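Section 4. Knitwear handling with the hand-held gripper

4.1 Scope

This section covers the recording of knitwear tasks at Skarklow sites where the Grarater folding line is being introduced. It is written for garment handlers who will use the hand-held gripper during part of their shift. Recordings made with the gripper are used to set up the automatic folding cells. Woven shirts and trousers are covered in Section 5.

Handlers remain on their normal grade and hourly rate while recording. Piece targets do not apply during recording blocks.

4.2 Before you start

1. Sign in at the station and select KNIT — HEAVY or KNIT — LIGHT. Ribbed and cabled garments always go under HEAVY.

2. Check that both fingers open fully and close without sticking. If a pivot pin is proud of the linkage arm, tag the gripper and take another one.

3. Wipe the finger pads with a dry cloth. Do not use solvent.

4. Hold the gripper level and close it once on a scrap of fabric.

Caution: Keep your free hand clear of the linkage arms while the jaws are closing. The gap between the inner and outer arms narrows quickly.

4.3 Picking up by a ribbed edge

5. Bring the fingers down on either side of the ribbing. Close until the edge is held, then stop. Extra pressure marks soft yarn.

6. Lift slowly. The rest of the garment may stay bunched on the surface.

7. If the edge slips, open the jaws, back away and repeat from step 5. Do not delete the failed attempt. Slips are useful to the people who tune the cell. 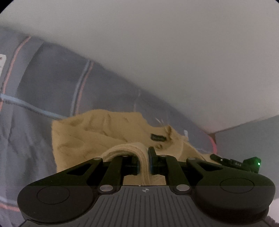
Figure 4-1. Thick ribbed edge held between the finger pads.

Note: Labels and loose threads should be left as found. Do not trim or tuck anything during a recording block.

4.4 Moving and releasing

8. Move the garment at the speed you would use by hand. Handlers who slow down for the gripper produce recordings that the cell then copies, and the cell ends up slower than the table it replaced.

9. Keep the fingers in view of the camera throughout the move. 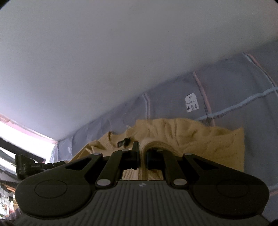 10. Open the jaws fully before backing away. A half-open finger can catch a loop and pull it, and a pulled loop goes on the damage sheet in the same way as one pulled by hand.

11. Log any damage under code 13. Damage logged during a recording block is charged to the project, and does not count toward the handler's record.

4.5 Belts, straps and narrow bands

Narrow pieces are recorded as separate tasks.

12. Grip across the folded thickness. All layers must be between the pads before you close.

13. Leave a short tail below the fingers if the piece allows it. A strap gripped at its very end tends to rotate.
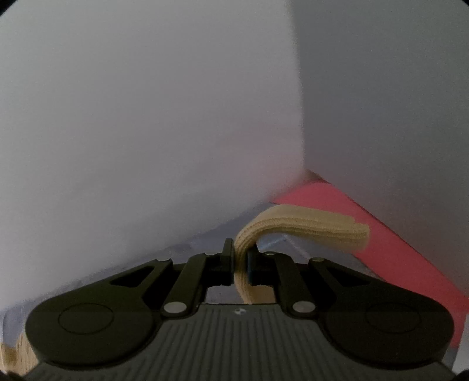

Marisa Negri asked at the February briefing whether straps could go back to the hand table altogether, as the cell drops more of them than anything else and someone has to walk over each time to clear the fault. Her request was accepted in part. Until the revised pads are fitted, straps are recorded with the gripper but folded for dispatch by hand.

4.6 Working time and rotation

Recording blocks last no more than 2 hours. Wrist load is higher than in hand folding, and the change of posture is easy to miss while concentrating. Shift leads should post the rotation by Thursday for the following week.

A site normally needs nearly 3,000 accepted recordings before its first cell is switched on. Once a cell is running, handlers move to inspection, repair and exceptions. The training hours for those posts are listed in Appendix B — they are paid, and they take place on shift.

Questions about grading go to Tiziana Farina. Questions about the gripper go to Fulvio Fabbri.

4.7 Flat start position

Use this position for cardigans and other full garments when the task sheet says FLAT.

14. Spread the garment and straighten the sleeves. Folds in the surface underneath can be left.

15. Hold the gripper at the lower hem with the fingers wide open.

16. Pause briefly, then begin the task.

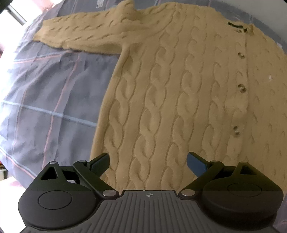 Figure 4-2. Start position at the hem, fingers open.

Caution: Do not close on buttons. If a button enters the jaws, open them and start the task again.

17. At the end of the block, return the gripper to its rack and sign out. Unsigned blocks are not credited as working time until the shift lead has corrected them.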